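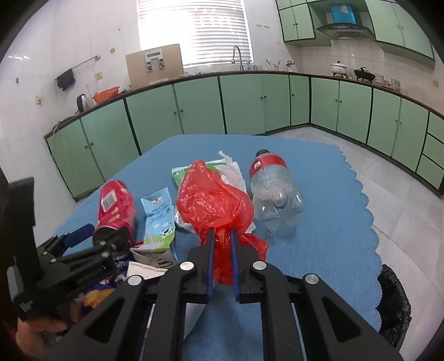

Boletín técnico, núm. 16

Visita a las instalaciones de Stadis: demostración manual de tareas domésticas

La visita se hizo en mayo, en horario de mañana, en el local que Stadis utiliza para el proyecto Draltance. Empezó a las 9:30 en la sala de datos y siguió en la cocina de pruebas, que es una cocina de vivienda corriente, con armarios verde claro, ventana con persiana y suelo de baldosa. La empresa ha preferido no montar un decorado: la luz cambia a lo largo del día y eso queda en los registros.

La tarea que se enseñaba era la retirada de envases de una mesa a un cubo con bolsa. El operario no maneja un brazo. Lleva una pinza en cada mano, con la misma geometría de dedos que las que irán montadas en el robot, y hace la tarea con ellas. El sistema guarda la imagen de la cámara de cada pinza, la apertura de los dedos y la trayectoria de la herramienta en el espacio.

Sobre el paño azul de la mesa había un cartón de leche aplastado, una botella transparente tumbada con tapón negro, otra botella rosa, papeles y una bolsa roja translúcida muy arrugada. La bolsa es el caso que más interesa al equipo. Una botella tiene un eje claro y admite pocas formas de agarre razonables. Una bolsa arrugada admite muchas, y las cámaras las ven todas distintas. El criterio que se da a los operarios es pinzar por una zona con varios pliegues, cerrar despacio y no levantar hasta que las almohadillas queden casi paralelas.

Las almohadillas de los dedos son azul oscuro y se cambian según un calendario de desgaste que no nos facilitaron. Preguntamos si el cambio de material altera los datos. Lo altera, sobre todo en la apertura final registrada para un mismo objeto, y por eso cada sesión lleva anotado el juego de almohadillas montado. Nos pareció una buena práctica. En otros laboratorios que hemos visitado ese dato no existe.

Protocolo de grabación

Una sesión empieza con la pinza en un soporte de calibración. Se comprueba el cero de apertura, se sincronizan los relojes de ambas herramientas y se graba un recorrido lento por la estancia, sin tocar nada, para fijar el mapa. Después se graban los episodios. Un episodio corresponde a un solo objeto, desde la aproximación hasta la suelta. La otra mano puede sujetar o apartar, pero las dos pinzas deben quedar registradas aunque una no intervenga.

El objetivo de la fase actual es de 1000 episodios válidos. Al cierre de la semana anterior a la visita había 459. La apertura de los dedos se muestrea a 200 Hz y la imagen a una frecuencia bastante menor - el alineado entre ambas se hace después, en el programa de revisión, que en la casa llaman Plerkeck.

Plerkeck descarta de forma automática los episodios con pérdida de seguimiento y marca los dudosos para revisión humana. Las causas de rechazo más habituales, según el panel que nos enseñaron:

- movimiento demasiado rápido durante la aproximación
- objeto soltado antes de llegar a la zona de destino
- mano del operario delante de la óptica
- dos objetos cogidos a la vez

El último caso no siempre se borra. Si el segundo objeto es ligero y llega al mismo destino, se conserva con una etiqueta aparte.

El cubo

Tiene forma redondeada, lleva una bolsa negra y está en el suelo, junto al borde de la mesa. Parece un detalle menor y no lo es. Desde la altura de trabajo, la pinza tiene que salvar el borde del paño, orientar los dedos hacia abajo y abrir sobre la boca del cubo, que ve en parte tapada por su propio mecanismo. El operario lo resuelve sin pensar. En la reproducción con robot, la suelta es el tramo donde se acumulan más fallos: el brazo abre pronto y el envase cae fuera.

Para corregirlo, el equipo graba ahora variaciones del tramo final, con la posición del cubo modificada entre series. La mesa no se mueve. También se ha pedido a los operarios que mantengan la herramienta quieta un instante antes de abrir, aunque el gesto resulte poco natural.
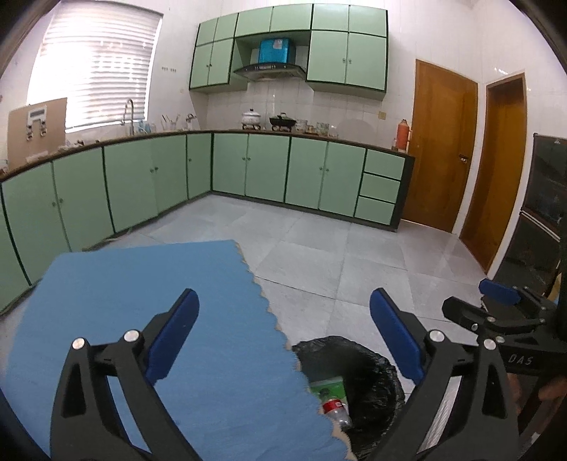

¿Por qué se enseña con pinzas de mano en lugar de teleoperar el robot?
Por coste y por ritmo de trabajo. Con pinzas de mano se puede grabar en cualquier cocina sin trasladar el brazo, y el operario conserva el tacto de la fuerza que hace. La teleoperación se reserva para las tareas en que el alcance del robot condiciona el movimiento.

Teleoperación

La segunda parte de la visita fue en la sala Hijazi, donde está el puesto de control remoto. Allí el operario mueve un brazo guía y el robot lo copia. El retardo era perceptible en los giros de muñeca y aceptable en lo demás. La ventaja es que no se graba ninguna trayectoria que el robot no pueda ejecutar. El inconveniente se nota pronto: los agarres de material blando salen peor, porque el guía no devuelve fuerza, y los operarios aprietan de más.

Los dos conjuntos se entrenan juntos, con más peso para las demostraciones manuales. No se nos mostraron resultados comparativos. Quedó pendiente el envío del formato de los ficheros y de la plantilla de sesión.

Última actualización: mayo

Este sitio utiliza cookies propias y de terceros con fines estadísticos. Si continúa navegando, acepta su uso. Configurar | Aceptar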